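Iresha Marikar
December, 9:40 pm

Every winter the same claim goes around: buy the expensive sheets, sleep better. I have questions.

Thread count first. The Surkine set at the Privville outlet says 267 on one label and "luxury weave" on the other. Luxury compared to what?

The Gamton ad says 100 percent of testers slept deeper. I went looking for how many testers. Couldn't find it. Could be 5. Could be the marketing team's parents.

A friend swears by hers. She also quit coffee the same month. Guess which one gets the credit.

And "wrinkle resistant" is doing a lot of work on these packages. Resistant for how long? After how many washes? Show me a sheet after a year of laundry and then we'll talk.

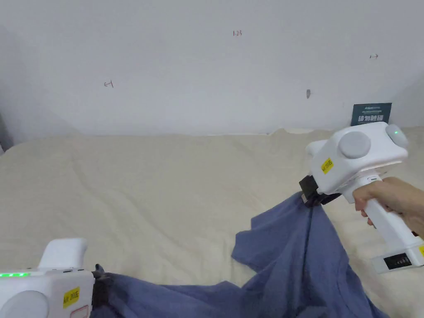 Cream bedsheet, soft wrinkles and all.

I'm not saying cheap is just as good. I'm saying show me the test. Until then I'm keeping my 2 old sets and the money.

Recent posts
Does a weighted blanket do anything?
Karunaratne pillows: who wrote those reviews?
The mattress sale that never ends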